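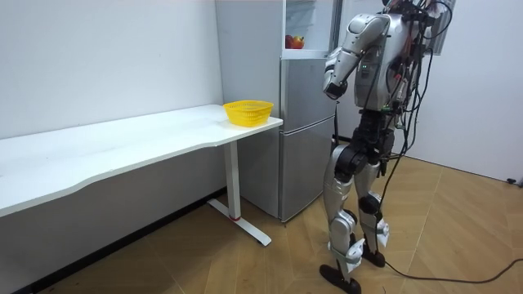

Attachment 1: robot at the fridge end of the desk, gripper raised, basket empty.

Robotics Club > Support > Tickets > Ticket 3531

Subject: Arm stops short of basket and stays there
Opened by: Liviu Nistor, Drarnthorpe student robotics club
Assigned to: Vasilică Enache, lab support
Priority: High (set by Liviu), Normal (set by everyone else)
Status: Closed, with grumbling

Liviu, 4:10 pm
Our project for the Heduswood student round is "fetch an apple from the fridge and put it in the yellow basket." The robot walks up to the desk, raises one arm, points the gripper at the floor and then does nothing at all. The controller logs error 2029, "target outside envelope." The basket is right there. I could reach it, and I have never been calibrated.

Apples are still in the fridge. We haven't got as far as the door.

Vasilică, 4:25 pm
Which version of the arm planner are you on, and did anyone move the desk?

Liviu, 4:31 pm
Ciobanu build from September. Desk has not moved.

Liviu, 4:38 pm
Desk has moved. The first-years pushed it along the wall to sweep. I've put it back where I think it was.

Vasilică, 4:50 pm
"Where I think it was" is going in the lab manual. Please measure from the fridge side of the desk leg to the robot's start mark. The config file wants 1000 mm. Then rerun the arm test with walking turned off and send me the log.

Liviu, 5:15 pm
Measured 1000 mm after some shoving. Arm test with walking off: passes. Full run: 2029 again, same pose. Also tried turning it off and on, which I'm told is what you people do.

Vasilică, 5:22 pm
It is, and we're proud of it. If the arm is fine standing still, I'd look at what happens on the way in. Two things to check:

1. Cable bundle on the back. It hangs well down past the hip in your attachment. Make sure it isn't pulling on the torso when the robot steps.
2. Step offset in the walk settings. What's the number?

Liviu, 5:40 pm
Walked it by hand on the hoist with the bundle held up. No difference, and now my shoulders hurt. Step offset is 300.

Vasilică, 5:43 pm
300 what?

Liviu, 5:44 pm
The field doesn't say.

Vasilică, 5:52 pm
The Vinberg walk module reads it in millimeters. Your planner file has the same offset as 30, so one of them is ten times too big and the planner believes the robot ended up somewhere it didn't. Set both to 30, save, and restart the controller – the planner only reads the file at startup.

Liviu, 6:20 pm
Both at 30. Three full runs, no 2029. On the third one the gripper came down over the basket and opened, very gracefully, with nothing in it. I'm calling that a pass for this ticket.

Who typed 300? The change history says me.

Vasilică, 6:24 pm
I saw. Tape the desk position on the floor before you leave, and tie up the cable bundle anyway. Fridge door gets its own ticket. Closing.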